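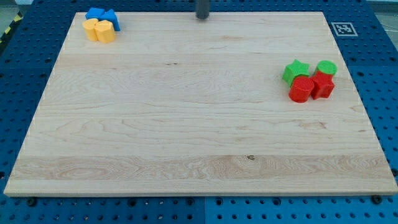
Figure 1. The maple work board with two groups of four blocks, blue and yellow at the back left, green and red on the right.

Writing Rules People Will Follow: Good Practice for a Shared Tabletop Robot

Project report by Tamsin Schumacher and Bastian Brandes, Whitlock team

1. How the project started

When we joined the Whitlock team in the robotics lab at Jiltthorpe, we were handed a key card, a login and a rule book of 13 pages. We both read it on the first evening, and we both forgot most of it by the end of the week. It was a perfectly sensible rule book, written with a lot of care by students who had left before we came, but it had been added to every year and never trimmed. The rule on where to stand while the arm is powered came after a page and a half on how to name files.

Our project was to rewrite it. We wanted a short set of rules for block sorting work on the tabletop arm, one that a new student could read standing up, and we wanted to find out whether people kept to the new rules better than the old ones. Our supervisor warned us that this would be more about people than about robots, and she was right, although we did learn a good deal about robots along the way.

2. The setup the rules have to cover

The work area is a maple board lying flat on blue pegboard, with the gripper coming down over it from the far side. A printed square marker sits on the pegboard past the board's far right corner, and the camera software (we call it Clasar) uses it to work out where the board is. The blocks are ordinary toy shapes: cylinders, a star, a prism and so on. A typical task asks the arm to gather blocks into tidy groups by color and leave the middle of the board clear, much like the layout in Figure 1.

None of this is dangerous in the way a factory cell is dangerous, and we think that is part of the problem. The arm is small and the blocks are cheerful, and it is very easy to reach in and straighten one while the program is still running. We have both done it, and we would like to thank the people who told us off.

3. What we did

We began by going through the lab's run log, which had 1,480 entries for the sorting task. Each entry has a notes field, and in 185 of them somebody had written down a problem that had to do with how the run was set up or handled, as opposed to a fault in the code. We sorted these by hand over one very long Sunday, with a great deal of tea. The three biggest groups were a marker that had been nudged, blocks left over from the previous person's layout, and a hand over the board before the arm had stopped.

We then read the public guidance we could get through the library on working close to robot arms. Most of it is meant for workplaces with trained staff, and we are not claiming that our page meets any formal standard. What we borrowed was the general habit of asking, for each step, who could be hurt, what could be spoiled, and who is responsible for checking.

4. The new rules

The final version fits on one side of a sheet and is kept beside the emergency stop.

Before a run
One person is the operator and says so out loud. Check that the marker lies flat and has not been moved. Compare the blocks on the board with the task sheet and take away anything that isn't listed. Find the emergency stop with your hand before you press start.

During a run
Hands stay outside the edge of the pegboard. If a block tips or ends up in the wrong place, let the run finish or stop the arm. Only the operator restarts it.

After a run
Write the result down before touching the blocks, including failed runs. Park the arm. Note anything you changed, even if you changed it back.

We argued longest over the line about failed runs. Bastian felt it belonged in a separate page on data, and Tamsin felt that a student who quietly skips a bad run will sooner or later quietly skip a safety note too. It stayed in — and we now agree that it should.

5. Trying it out

We asked the team to use the new sheet for 200 runs in July, with the old rule book put away in a drawer. The notes about leftover blocks became much less common, and so did the ones about the marker. Hands over the board did not improve as much as we had hoped. People told us that they knew the rule but acted before they thought, especially late in the afternoon when they wanted to go home.

We tried a spoken reminder at the start of each run, through a small script called Wulavix that reads out the hands rule. Opinion was divided. Some of our teammates found it helpful, and others had learned to talk over it by the second day. We can't say from our notes whether it made any difference.

6. Limits and what should come next

Everyone who tested the sheet knew us and wanted us to do well, and we were often in the room, so the results are probably kinder than they should be. We also relied on people reporting their own mistakes. A fairer test would use a team at another lab, and somebody other than us to read the notes.

For the next group we would suggest looking at a light curtain or a simple sensor along the front of the table, so that the arm pauses by itself when a hand comes in. We would also ask them to take a line out of the sheet whenever they put one in. The editable copy is in the Whitlock folder, together with our sorted list of log entries and the comments we collected from the team.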